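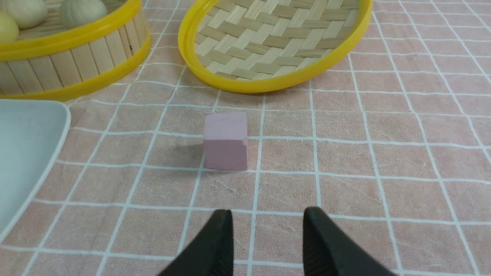 Foltex two-finger gripper, ridged inner faces, open ahead of a small pink block. Wrist camera view.

Foltex Gripper and Wrist Camera Kit

The kit comprises one two-finger gripper, one wrist camera, a mounting plate and a cable set. It is intended for bench handling of small, light items — blocks, lids, trays and similar. Finger pads are sold in pairs and should be budgeted as a consumable.

Ordering
Lead time: 30 working days from receipt of order
Spare finger pads: minimum order 5 pairs
Warranty: 18 months, pads excluded
Quotation valid until: 2026-05-22

Planning notes
The price covers the kit only. Arm, controller and bench are quoted separately by Natness. Allow 100 mm of clear space behind the wrist for the cable bend. Buyers fitting the kit to an existing arm should send the flange drawing with the order; adaptor plates are made to size and are not returnable.

Patterned cloths and woven surfaces can be used under the work, but lighting should be fixed before the camera is set up.

Sales: Kausar Lodhi
Fitting and spares: Aqeel Jafri, Grumthorpe depot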